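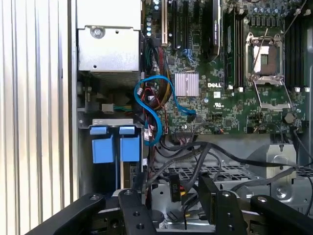 Chapter 3
Heat and How It Moves

Any machine that uses electricity gives off heat. A lamp does, a refrigerator does, and so does a desktop computer that has been left on overnight. The energy that goes in through the power cord has to go somewhere, and in a computer nearly all of it ends up warming the room.

This chapter is about how heat gets from one place to another. You will need two ideas from Chapter 2: temperature, which tells how hot something is, and thermal energy, which depends on how much of the material there is as well. A bathtub of warm water holds more thermal energy than a cup of boiling water, even though the cup is at a higher temperature.

Heat always flows from the warmer object to the cooler one. It keeps flowing until both are at the same temperature. Put a metal spoon in hot soup and the handle slowly warms up. Leave the bowl on the table and the soup, the spoon, and the bowl will all end up at room temperature.

3.1 Three ways heat travels

Conduction is the movement of heat through a material, or between two materials that touch. The particles in the hot part vibrate faster and pass some of that motion to their neighbors. Metals are good conductors. Wood, plastic, and still air are poor ones - we call them insulators.

Convection is the movement of heat by a flowing liquid or gas. Warm air is less dense than cool air, so it rises and cool air takes its place. This happens by itself above a radiator. When a fan pushes the air along, it is called forced convection.

Radiation is the movement of heat by electromagnetic waves. It needs no material at all, and it is how energy from the sun reaches us.

In most real situations all three happen together. Inside a computer, heat passes from a chip into a block of metal by conduction. The block is joined to a set of thin metal fins. Air moving between the fins carries the heat away. The fins are thin and set close together to give the air a large surface to touch in a small space. The radiator in a car works on the same principle.

3.2 A first calculation

Power is measured in watts. One watt is one joule of energy each second. Suppose a computer draws 100 watts and all of it becomes heat. In one minute it releases 100 x 60 = 6,000 joules. Now suppose a room heater draws 685 watts. In one minute it releases 685 x 60 = 41,100 joules.

Before going on, work out how much heat each one releases in an hour. Keep your answers. You will use them in Section 3.4, where we look at how quickly a closed room warms up.

Key terms for this section: conduction, convection, forced convection, insulator, radiation, watt.

Comments (3)

Marites Magbanua
I use this chapter with my evening group. Could you put the answers to 3.2 at the back? Several of them work alone at home and want to check.

hedasora
The bathtub and cup comparison finally cleared up temperature vs. thermal energy for me. Thanks.

Orbán
Link to Section 3.4 goes to Chapter 2 on my phone. Works fine on the laptop.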